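Forum index > Making and Showing > Photography and Food Art

Topic: Gelatin blocks for the Rurwood show, matte or gloss prints?

persimmonpie
Hi everyone, long time reader and very occasional poster. I finally got a spot in the spring group show at Rurwood and I am so happy I could hug the mailman. I've been casting vegetable broths and fruit juices in gelatin, cutting them into little blocks, and photographing them from straight above on white paper. Beet, carrot, parsley, blueberry, one very strange one made from pickle brine. The final piece is a grid of 60 blocks, one big print, and I've been going back and forth for weeks about paper.

My heart says matte, because I like how quiet it looks and you can stand anywhere without seeing the window in it. But gelatin is shiny! And my test on matte made the beet look like a pencil eraser. The print lab in Canville says gloss, but they say gloss to everybody. What would you do? The print has to be at the gallery before the end of March, so I have time for maybe one more round of tests and then I have to be a grown-up and pick.

oldbellows
Congratulations! Rurwood is a lovely room, I was in a show there years ago and the floor creaks in a very friendly way. I'd go matte without a second thought. The light comes in from the left side all afternoon, and gloss on that long wall is a mirror. People will be looking at their own coats.

If the beet is going dead on you, that's a lighting problem and you can fix it before you ever get to paper. Put a lamp low and behind, let it come through the block, and hold a bit of white card on the near side. The color wakes right up.

tincanmarge
I have to disagree with oldbellows here, and I say that with affection. Matte eats dark reds. It ate my whole plum series and I cried in the car. There's a middle road, which is a luster or satin paper, and I can't think why it always gets left out of these conversations. You keep the depth and you lose most of the glare. It isn't as romantic as matte, I'll grant you that.

Also, please tell us how you're cutting them! Mine always come out with one slanted side, like a little doorstop.

persimmonpie
Thank you both, I knew this was the right place to ask. Marge, I cut them with a cheese wire. A knife drags and leaves a skirt at the bottom, but the wire goes through so cleanly if you wet it first. I pour into a loaf pan, chill it overnight, turn it out onto a sheet of parchment and then trim all the outsides away, which means we have been eating a great deal of carrot gelatin in this house. My husband has asked for a break.

The lamp behind is a good idea, I'll try it tonight once the kitchen is mine again.

quillback
Jumping in because I went through the same misery with my sugar pieces. Two thoughts.

First, on paper, I'm with Marge. Satin. I used it for the whole wall at the Meltamholm open studios and had no complaints about glare, and that was under the ugliest overhead tubes you ever saw.

Second, on the grid. Are you shooting all 60 together or one at a time? I'd do them one at a time and join them up on the computer afterward. With a single big shot the blocks near the outside always show you their sides, so they seem to be leaning away from the middle, and with cubes people really notice. It takes an extra evening and a pot of tea, but you'll be glad of it later.
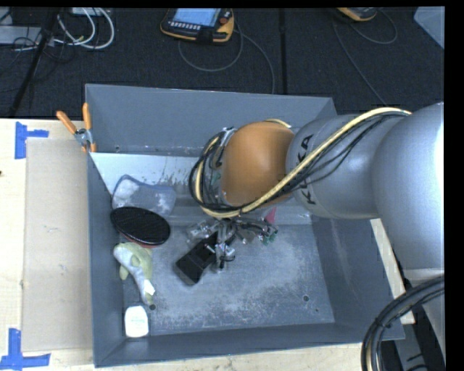
KUKA arm over the big metal bin.

I kept the same spacing between pieces by drawing a grid on the back of tracing paper and lining up each block on it, then swapping in clean paper for the shot. Slow going, but I had the radio on and it was a pleasant enough way to lose a weekend.

oldbellows
Now I'm going to be stubborn about this one too, I'm sorry! I like the lean. If you shoot the lot in one go the viewer can tell there was a real table with real things on it, all at the same moment, and the ones at the outside show a bit of their sides and you get that lovely glow. Sixty separate shots glued together end up looking like a paint store chart. Very handsome, but I'd walk past it.

quillback
Fair, and I do see what you mean. I think it depends on whether the piece is about the blocks or about the table. With sugar mine was about the blocks. You could also go up a ladder and use a longer lens, which takes most of the lean out and still leaves it as one picture. Please have someone hold the ladder.

persimmonpie
Oh, now I'm torn on two things when I came in torn on one, ha! One at a time would be kinder on the gelatin, I have to say. It starts to sweat after a while and the parsley goes first. Last time I was down to the bottom row and the top row already had beads all over it.

rugemalira_fan
New here, hello! I've got the Rugemalira cookbook with the molded aspics in it and that's what got me into photographing this kind of thing, so this thread is a treat. Have you thought of agar? It holds up much better at room temperature and the corners stay sharp. I let some sit out on the counter all through dinner and they hadn't slumped one bit.

tincanmarge
Welcome! Agar is wonderful for corners but it does go cloudy, and I think the clearness is half the charm of what persimmonpie is making. You could do the pale ones in agar and the dark ones in gelatin and see if anybody spots it. I would spot it, but I'm insufferable.

What size is the print going to be, by the way? That would change my answer on the paper a little.

persimmonpie
It's 148 cm on the long side, the gallery gave us all our measurements in metric and I've had my sewing tape out ever since. Bigger than anything I've printed. I did a cloudy agar one back at the beginning with pear juice and it looked like bath soap, so Marge, I think I'm with you there, although rugemalira_fan, I'm going to give it another try with the apple because I want those corners.

oldbellows
At that size, do ask for a strip test first. The Canville lab will run you an 8 inch strip of the real file on each paper if you ask at the counter, and it costs very little. Pin them up on a wall across from a window and leave them there a couple of days. I won't even say I told you so when you pick the matte.

tincanmarge
When she picks the satin, dear.

persimmonpie
Okay, lamp update! I tried it with the light low and behind, and the beet looks like stained glass, I squealed out loud. So thank you, oldbellows, you were completely right about that part. I've ordered strips on matte and satin and skipped the gloss, and they should be ready in 6 days. I'll do one test grid all together from the ladder and a few blocks singly, and I'll put both up in this thread so you can keep arguing. The pickle brine is still ugly under any light but I've grown fond of it and it's staying in.

quillback
Keep the pickle! And do say which evening the opening is once you know, I'd drive over for that.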